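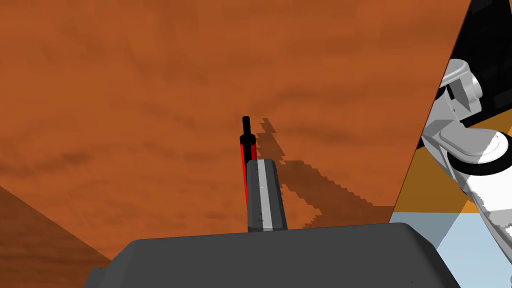 Can a robot do your chores yet? Some of them, some of the time, and slower than you would.

By Mercedes Quispe, Utow press office
July

Utow is releasing the first results of its chore trials, a program that tests whether two-armed robots can handle small, ordinary jobs at home and on the shop floor. The trials cover 11 tasks, among them picking up a pen, moving a picture frame, folding a hand towel and sorting fasteners into trays. All of the work reported today was done in simulation, using software from Clavesetti.

The company ran each task 200 times, changing the starting position of the objects and the lighting between attempts. A run counted as finished only if the object ended up where it was supposed to be and nothing else on the table was knocked over. Partial success was logged separately and is not included in the headline results.

Picking up single rigid objects was the strongest area. Cloth was the weakest, and no towel run met the standard the team had set. Flat things lying on a table fell in between. A frame or a tray gives the fingers very little to get hold of, and the robot often needed more than one approach before it found an edge.

"People ask me when they can stop tidying up," said Ifeoma Akinola, who leads the trials. "I tell them I still tidy up. A person picks up a pen without thinking about it. For us it is still a planning problem, and some days it is a hard one."

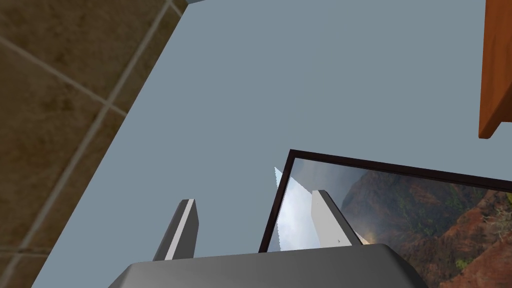 The open gripper over a table with a framed mountain landscape, in simulation.

Thin upright objects caused a different kind of trouble. A marker standing on end tips easily, and a finger that arrives slightly off to one side will push it over before the grip closes. The team lowered the approach speed for these runs. That helped, but it also made them the slowest in the set.

Shop-floor tasks did better than household ones overall. Akinyi Massawe, who runs the kitting line at Dissanayake and advised on the task list, put that down to repetition. "On my line the tray is in the same place on Friday as it was the day before," Massawe said. "At my house nothing is."

Dissanayake does not use the system and has no date for doing so. Massawe said she would want to see long unattended stretches on real equipment first, with a clear record of every stop and who had to clear it.

Utow is making the same point to its own customers. Simulated runs are cheap and can be repeated exactly – they also leave out worn fingertips, sticky labels and tables that wobble. The company is not offering a household product and is not taking orders.

The next stage moves a smaller group of tasks to physical robots at the Skekska test site. Mizanur Kodikara, who will manage that work, said the plan calls for 300 runs per task, with an operator present at all times. Cloth folding has been left out for now.

Utow will also release over 2000 simulated runs from the first stage, failed attempts included. Researchers can request the files through the company's press office.

Press contact: Jahangir Biswas, Utow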